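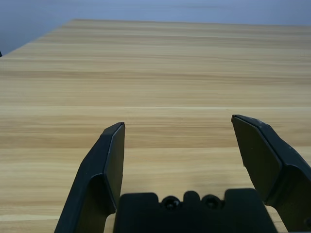

Attachment 1: wrist camera view, gripper open, nothing held.

Ticket: Replacement finger pads, budget hold
Status: Open, waiting on purchasing
Priority: Medium
Site: Skover, bench cell

Issue
Pick failures on thin parts have gone up since October. Parts slip during the lift. Grip force was raised one step with no change.

Checked so far
Finger screws torqued to spec.
Gripper re-homed, firmware reloaded.
Pads cleaned with alcohol. A few faint specks still show on the right pad in the attachment, dust or scuffs. Wipe again before the next test run.
Wrist camera offset verified against the table edge.

Quotes
Kinoshita – full gripper swap, $1,811, ships in 30 days.
Nuvow – pad kit only, 3 sets per box. Price not received.
Flerkia – no reply yet.

Purchasing note
Anything over $1,000 needs a capital request and goes into next quarter. The pad kit should fit under the maintenance line if Nuvow confirms the price in writing. Please do not split the Kinoshita order across two requests; the last one was sent back.

Update, 2:15 p.m.
Nuvow asked for the finger part number. None found on the front of the palm. Will check the purchase file.

Next step
Send part number to Nuvow. Hold the Kinoshita quote open until the pad kit is tested. If slip continues with new pads, file the capital request for the full swap.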